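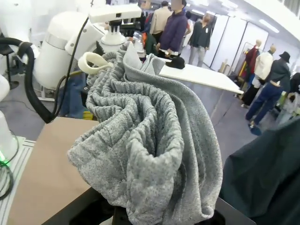
Figure 2. Grey knitted fabric gathered in a gripper, with a white table behind it.

4.2 Reliability of the speaking marks

The Endale speaking test was given to 600 candidates in February. Each candidate spoke with one examiner, and the conversation was recorded for a second marking. The second examiners did not see the first marks. They worked at the two centres in Plustport and Zurberg, and they used the same scale, which has nine steps.

The agreement between first and second marking was good for the middle steps of the scale and weaker at both ends. In 48 cases the two marks differed by more than one step, and these recordings were sent to a third examiner. The third mark was closer to the second one in 41 of these cases. We think that the first examiners were influenced by the behaviour of the candidate in the room -- for example a long silence before the answer -- which is less noticeable in a recording.

4.3 Effect of the preparation course

Part of the candidates had followed the Bivix preparation course before the test. Their marks for fluency were higher than those of the other candidates, but for pronunciation we found no clear difference. This result must be read with care, as the candidates chose by themselves whether to follow the course. It is possible that they were also more used to examinations in general. In the next round, for which almost 800 candidates are expected, places on the course will be given by lot.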